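首页 | 租用厨房 | 课程 | 价目 | 常见问题 | 联系我们

帕姆代尔（Pamdale）共享厨房常见问题

更新日期：2026年8月18日

这一页回答的是小型食品经营者在租用我们厨房之前最常问到的事情，包括预订、收费、清洁、存放和检查。已经签约的租户请以合同附件为准，页面内容与附件不一致时，按附件执行。

一、预订与租用

谁可以租用厨房？

做烘焙、酱料、腌菜、便当、小型宴席的个人和公司都可以。首次租用前需要提交身份证明、食品经营登记材料，以及一份产品清单。清单不必写配方，写清楚主要原料和过敏原就行。只做自家聚餐、不对外销售的，也可以租，登记材料一项免交，但时段只能选下午两点以后。

不能在这里做什么？

不接受生宰活禽、大批量油炸和需要长时间烟熏的产品。酿酒和蒸馏也不行，我们的许可证不包含这一类。发酵类产品可以做，开工前请把发酵容器的数量和占用天数写在申请表里，存放架的位置有限。

最短租多久？

一个时段是五小时，最短租一个时段。布置、烹调、清洗、倒垃圾都算在时段之内。第一次来的人常常低估收尾的时间，建议把最后一小时整个留给清洁，不要再安排出炉。

可以连续租两个时段吗？

可以，中间不用清场，也不收额外费用。连租三个时段以上需要提前写邮件，由我们排班的同事确认。

怎么取消？

开始前两天以上取消，全额退款。两天以内取消，退一半。当天不来，不退款。遇到停水停电，我们会主动退款或改期，由您选择。

二、费用

每个时段多少钱？

小间每时段62欧元，价格里包括水、电、燃气、普通垃圾处理和公用器具。大间按月签约，每月569欧元，含固定时段，具体安排写在合同里。零租客也可以用大间，前提是当天没有月租客户排班，费用请来信询问。

需要押金吗？

需要。首次租用时收取一个时段的租金作为押金，停止租用后退还。有器具损坏或清洁不合格的，从押金里扣，扣款单会附上说明。

能开发票吗？

能。请在预订时填写公司名称和税号。事后补开要等到下一个结算周期，十月的结算周期因系统更换会推迟一周。

三、设备与器具

厨房里有什么？

两间都有灶台、烤箱、不锈钢操作台、双槽水池和冷藏柜。大间另有急速冷冻柜、和面机和真空包装机。和面机的品牌是威勒鲁斯（Willelus），操作卡挂在机器侧面，没用过的人请先预约十分钟的示范。

可以带自己的设备吗？

可以带手持和台式的小型电器，插头和电线必须完好。功率较大的设备请先把铭牌拍照发给我们，两间厨房的电路负荷不同，有些只能在大间使用。设备用完要带走，不能过夜存放。

刀具提供吗？

不提供。砧板有，按颜色区分：红色切生肉，蓝色切生鱼，绿色切蔬果，白色用于面包和乳制品。请不要混用，也不要把别间的砧板拿过来。

四、清洁

清洁要做到什么程度？

以下一位租客不用再擦一遍就能开工为准。操作台、灶面、水池、地漏、门把手和冷藏柜拉手都在检查范围内。每间门后贴有清洁单，离开前逐项签字，拍照上传到预订系统。

顺序是什么？

先清走食物残渣，再用洗涤剂洗，然后用清水冲净，最后消毒。消毒剂的用量和停留时间看瓶身标签，各批次可能换过供应商，不要凭记忆来。直接接触食物的表面，标签要求冲洗的，一定要冲洗后再放食物。

金属盘和金属槽上有旧划痕，还能用吗？

浅的使用痕迹不影响使用，只要洗得干净、表面没有起皮。如果有深沟、裂缝、翘边，或者涂层正在脱落，就不能再放食物，请放到走廊的待修架上，并在清洁单背面写一句。待修架上的东西不要自己拿回去用。

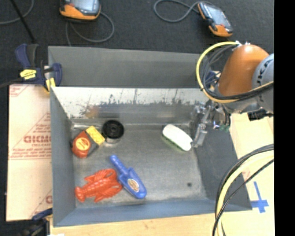
清洗时避免用钢丝球，它会留下新的划痕，断掉的细丝也可能混进食物里。顽固的焦渍可以用温水加洗涤剂泡一会儿再刷，矩形深盘的四个角和卷边下方要单独刷一遍，这几处最容易积油。洗完倒扣在沥水架上，不要叠放，也不要用抹布擦干。

抹布和刷子怎么管理？

抹布每个时段领一包干净的，用过的投进水池旁的布袋。刷子分两种，洗器具的和刷地面的，分别挂在水池上方和门边。两种刷子不能互换，掉在地上的器具刷要先洗净消毒再挂回去。

地漏要不要每次都清？

要。提起滤网，把残渣倒进厨余桶，冲净后装回。油脂不能倒进水池，请倒入后门的废油桶，热油要先放凉。

清洁不合格会怎样？

第一次口头或邮件提醒，第二次从押金里扣除补做清洁的费用，第三次暂停预订一个月。对检查结果有异议，可以在当天把上传的照片编号写信告诉我们，由另一位同事复核。

五、存放与冷藏

可以把原料放在这里吗？

月租客户有固定的干货架和冷藏格。零租客户只能在时段内使用冷藏柜，离开时必须清空。留下的食品第二天上午处理掉，不另行通知。

标签怎么写？

写明品名、公司名、开封或制作日期、过敏原。用系统打印的标签最好，手写也可以，字迹要清楚。没有标签的容器按无主物品处理。

冷藏柜温度谁来记？

早晚由我们记录。租客在开工时看一眼显示屏，高于五摄氏度就打值班电话，先不要往里放东西。柜门频繁开关时读数会短暂升高，关上门等十分钟再看一次。

六、过敏原与交叉污染

能保证无麸质的环境吗？

不能。两间厨房都会有人使用小麦粉，空气和缝隙里的残留无法完全排除。您的产品如果要标注无麸质，请先咨询当地主管部门，并自行安排检测。我们可以为您安排清晨的第一个时段，但这只能降低风险。

坚果类产品可以做吗？

可以。请在预订时勾选坚果一栏，系统会提示后一时段的租客。坚果粉请在加盖的容器里称量，不要在风扇附近操作。

七、检查与课程

食品检查员来的时候我要在场吗？

检查通常不预约。检查员到访时，如果正好是您的时段，请配合出示登记材料、温度记录和产品标签。场地本身的文件放在入口处的文件夹里，可以直接给检查员看。

没有食品卫生证书怎么办？

可以参加我们的基础课，由艾斯林·莱尼汉（Aisling Lenihan）授课，一天完成，包括笔试。已有其他机构证书的，把证书扫描件发来即可，不必重考。

有没有定价和标签方面的指导？

有。塔梅尔·斯莱曼（Tamer Sleiman）每月开一次咨询，月租客户免费，零租客户按次收费。请带上成本表和一份标签样稿，空手来谈的效果有限。

八、到达与停车

地址在哪里？

入口在莫尔比（Mollby）街一侧，蓝色的门。导航有时会带到后面的装卸区，那边的门只在送货时间打开。

可以停车吗？

装卸可以在后门停二十分钟。长时间停车请用隔壁麦克安绍伊（Mac an tSaoi）仓库的收费停车场，不要占用他们标了号码的车位。

可以带孩子或宠物吗？

宠物不能进入。十六岁以下的孩子不能进入操作区，入口旁的休息间可以坐，但需要有成人陪同。

没有找到答案？

请通过“联系我们”页面留言，写上预订编号。工作日内一般当天回复，涉及合同和退款的问题会慢一些。

本网站使用Cookie以保存您的语言和登录设置。继续浏览即表示您同意我们的Cookie政策。 接受 | 管理设置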